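Papers > Material Culture > Household Studies

Filed under: Home and Everyday Life

Print this article | E-mail this article

4. What people keep, and where they say it is

I came to the Tadlow diaries expecting to write about kitchens. I'd sent out 200 of them in February, with a covering letter that went on far too long, and asked people to jot down every time they went looking for something small at home. Buttons, fuses, picture hooks, the spare key for the bike lock. What I got back was mostly drawers. People have a great deal to say about drawers!

The first thing I noticed was how sure everyone was. In the opening questions, people told me quite happily that they knew where things lived ('in the tin', 'in the other tin'), and then the diary pages showed them going to two or three places before they gave up or bought a new one. I don't think anyone was fibbing. I think 'the tin' is where the thing ought to be, and we answer that question when we're asked the other one. 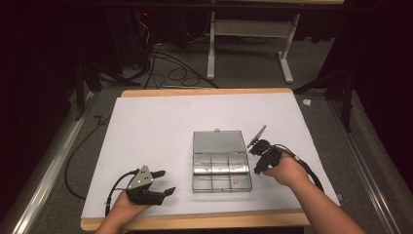
Figure 2. Compartment box with the lid open, on white paper.

Divided storage came up in 34 of the diaries, and those were the ones I read most slowly. My hunch had been that a box with separate spaces would cut the searching down, and for sewing things it did. For hardware it hardly mattered. One diarist in the terraces near Gernus Road had given each compartment a purpose when the box was new, and by the time of the diary the picture hooks had moved in with the hearing aid batteries and stayed there. I've started calling this drift, for want of a nicer word, and section 5 goes into it properly.

There's a size effect too, I think. The smaller the object, the more likely people were to write down a container instead of a room. Nobody keeps a washer 'in the hall'.
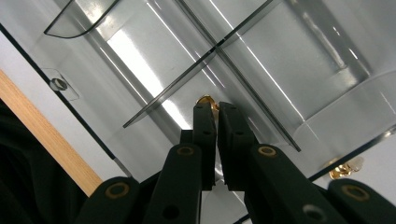 Figure 3. Clear organiser with dividers and small gold-coloured items.

I should say something about the odd cases. In 23 diaries the same item was looked for more than once, and I first took these for copying mistakes. They weren't – people had found the thing, used it, and put it down somewhere handy, so the next search began from scratch. My earlier coding scheme, borrowed from the Ene pilot, had no box for that at all. I've added one and gone back over the lot.

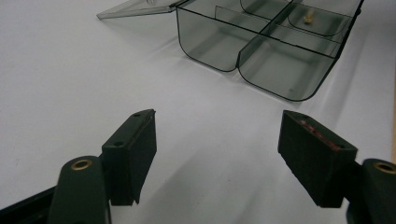 Figure 4. Smoky grey organiser box with the lid open, on a white tabletop.

How far any of this travels beyond Tadlow I can't say yet. It's a town of older houses with deep cupboards, and the people who send back a diary are probably the tidy ones. I'd like to try it again in new-build flats, with a shorter covering letter, and with a line on the form for things people found while they were looking for something else.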